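Laundry load planning for small lodgings: speaker notes
Torben Strobel, Starnero
Slot: 20 minutes plus questions

Opening. Say who the talk is for: owners with a few rooms, an on-site washer and no linen contract. Skip the company history.

Slide 2. Scope. Bed linen only. Towels follow a different cycle and get their own talk in August.

Slide 3. The Bondthorpe log. One guesthouse, one season, 575 loads recorded by hand. Of these, 191 were run below half capacity. Pause on that figure. Most of the part loads were started in the morning, before all rooms had been stripped.

Slide 4. Sorting. Three streams: white flat goods, colored flat goods, bulky items. Weigh each stream dry before loading. Rated capacity on the machine label refers to dry weight, and most owners in the room will have been judging by volume. 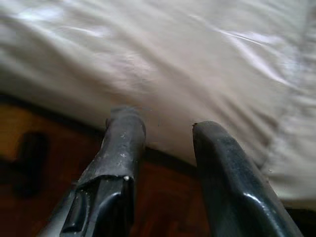
Should white sheets and colored sheets ever share a load?
Only when the colored items have been washed several times without bleeding and both care labels allow the same temperature. Keep new colored linen separate until then.

Slide 5. Drum fill. Large sheets wrap around smaller items and trap them. Load sheets one at a time, loosely, and alternate with pillowcases. Do not fold before loading. If the spin cycle repeatedly aborts, check balance before calling service.

Slide 6. Bulky items. Comforters need free drum space to rinse properly. One per load in a domestic machine, and none at all if it has to be forced through the door. Check seams first. A split seam in the drum costs more time than a repair.

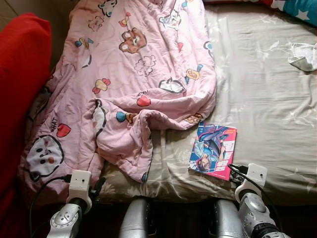
Drying is where the schedule usually slips. Filling holds moisture after the cover feels dry, so stop the dryer halfway, shake the item out, turn it over and restart. Bondthorpe timed this at 74 minutes with the pause and 57 for a plain sheet load. Do not quote either as a general figure; it was one dryer, vented, on one setting.

Slide 7. Stock levels. Three sets per bed: one in use, one in the wash, one on the shelf. Kudia ran on two and had no margin when a machine failed. Dobson keeps four but has the storage.

Slide 8. Log sheet. Columns: start time, stream, dry weight, program, end time, remarks. Hand out the paper copies at this point and leave the slide up during questions.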